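Urnis Hand-Held Gripper Comparison: Finger Pads on Clear and Glossy Containers

Data card, revision 2
Released Tuesday, June 4, 2019
Maintained by the Setton manipulation group

Summary

This release contains recordings made to compare two finger pad materials on the Urnis hand-held gripper. The operator holds one gripper in each hand and works with plastic containers, lids and compartment trays on a table. The collection was prepared for groups that train or test two-arm policies and need examples in which the object is hard to see, hard to grip, or both.

The release holds 1199 episodes. Of these, 605 were recorded with the fabric-faced pad and the remainder with the molded rubber pad supplied by Rarnov. Episodes in which the operator stopped early have been kept and are marked in the index.

Intended use

The data is intended for imitation learning, grasp detection and studies of pad wear. It may also be used to test depth estimation on clear plastic, although no ground-truth depth is supplied.

The data should not be used to rate the strength or service life of either pad. Grip force was not measured, and the operators were free to squeeze as hard as they judged necessary.

Recording setup

Each episode has three video streams: one from each gripper and one from a camera worn on the head of the operator. The gripper cameras look along the fingers, so that both pads stay in view at all times. The head camera covers the table and both hands.

All streams are aligned to a shared clock. Finger opening is logged separately for the left and right grippers. Users should note that the head stream drifts in a small number of long episodes -- the index gives a correction value wherever this was found.

Views from the gripper cameras and the head camera, fabric-faced pad: 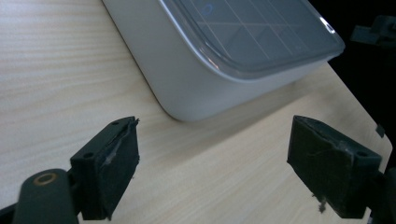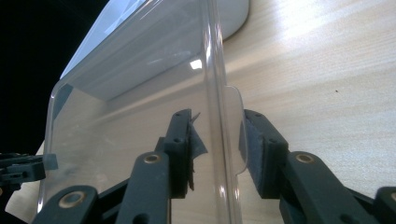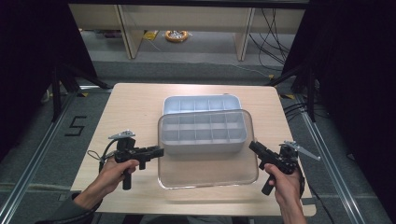
Objects

The object set was chosen by the Lappalainen laboratory and consists of 31 items, all of them plastic. It includes white boxes with transparent lids, clear rectangular containers, loose lids and gray compartment trays. Items were wiped down at the start of each session. No markers or stickers were added to them for tracking.

Clear items gave the most trouble in both pad groups. Operators reported that they often judged the position of a clear wall from its corner, where reflections are strongest. Models trained only on opaque objects should be expected to do poorly on this part of the set.

Pad condition

Pads were not replaced on a fixed schedule. The fabric facing frays at its edges with use, and loose flaps may stand out into the gap between the fingers. This affects the data in two ways. A flap can cover part of the object in the gripper view, and it changes where contact first takes place.

Every episode carries a pad condition grade from 0 (new) to 3 (torn or lifting). Grades were assigned by one reviewer from the gripper video and were not checked by a second. Users comparing the two materials are advised to match episodes by grade before drawing any result from them.

File layout

episodes/ -- one folder per episode, named by episode number
episodes/NNNN/left.mp4 -- left gripper camera
episodes/NNNN/right.mp4 -- right gripper camera
episodes/NNNN/head.mp4 -- head camera
episodes/NNNN/opening.csv -- finger opening, both grippers
index.csv -- task, pad type, pad grade, early stop flag, clock correction
objects.csv -- item number, outer size, clear or opaque

No episode runs longer than 2000 video frames. Longer attempts were split, and the parts share a group number in the index.

Known problems

Lighting is uneven across the table. The bright side can wash out the wood grain and the edges of clear items in the gripper views.

The opening log reads slightly high when a pad flap is folded between the fingers. No correction has been applied.

Task labels in revision 1 confused "lid" and "tray" in several episodes. The labels were corrected for this revision, and results obtained with the earlier index should be run again.

Privacy

The hands and forearms of operators appear in the head stream. Faces were not recorded, and audio was removed before release. All operators gave written consent.

Changes and contact

A third revision is planned for October and will add a second reviewer for pad grades. Error reports should be sent to the Setton data desk and should state the episode number, the stream and the revision in use.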